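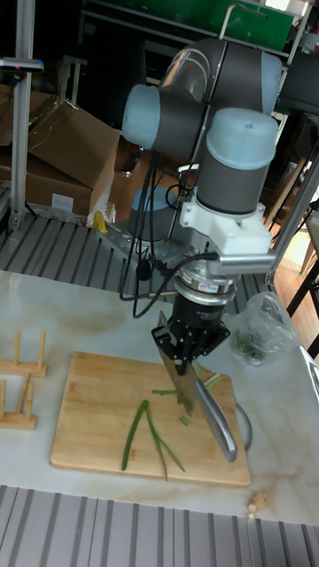 Osvaldo Fiore wrote in after the last checklist to say we had been far too kind to the autosave in Andine, and that a "Pass" next to it had cost him the whole ferry chapter. Fair enough. The line has been rewritten and the mark has gone down.

Save Safety and Comfort Checklist: Andine
Developer: Cindska
Build inspected: 1410
Last revised: February 2025

Marks are Pass, Fail or Watch. Watch means it worked for us and we don't trust it.

SAVES

Manual save available outside of dialogue: Pass
Works from the pause menu. The icon spins for a while after the word "Saved" appears. We would wait for the icon.

Manual save available during trading: Fail
The button is there and it clicks. Load the file and you are back outside the shop with your old goods. The patch notes say this was fixed.

Autosave at chapter start: Watch
Was Pass. It does write a file, but it writes over the previous one, and if you quit during the ferry cutscene you may get neither. Keep a manual save from the harbor.

Cloud save matches local save: Watch
The menu asks which one to keep and shows no times, only chapter names. Two files from the same chapter look identical. Back up the folder first.

Warning before point of no return: Fail
Cindska says there is one. There is a line from the innkeeper about it getting late. We don't consider that a warning.

Old saves load after the patch: Pass, with a comment
Ours did. Relationship scores with the Mellent family were reset to neutral, and a later scene plays as if you had never met them. Check the journal before you go on.

COMFORT

Flash warning at first launch: Pass
Shown before the logos, and stays up until you press something.

Flash reduction setting: Watch
It softens the lightning in the Vávra mine. It does nothing for the lantern flicker in the same place. If you are sensitive to flashing, do not rely on this switch. The store page calls it "full" reduction and we would like to know who tested that.

Camera sway can be turned off: Pass
Off means off, even on the boat.

Text size: Fail
Goes up to 200 percent in the menu. Trade item descriptions stay small no matter what you pick, and that is where the reading is.

Timed choices can be disabled: Pass
Except the card game, where the timer is hidden but still running. Ask me how I found out.

Content notes: Watch
Listed by chapter, easy to reach. Chapter 3 is marked "none" and has a drowning in it.

PURCHASES

Real-money items kept apart from in-game trade: Watch
The coat bundle sits in the same grid as the in-game coats, in a slightly different shade of blue. There is a confirm screen. Children won't read it, and I nearly didn't.

Purchase PIN: Not tested
The option was grayed out on our copy. Support replied with a link to the page that told us to contact support.

OVERALL

Playable if you save by hand and keep copies. Cindska has promised another patch for June. They promised the trading fix too, so every Fail here stays a Fail until we have loaded a file and looked.

COMMENTS

Ferryhand: Can confirm the cloud thing. Picked the wrong one and lost an evening.

mossback: Trading save works fine for me on 1410?

Reply from the editor: Did you quit to desktop and load, or only go back to the title? From the title it seems to hold. From desktop it never has for us.

mossback: Title. Just tried desktop. My boots are gone.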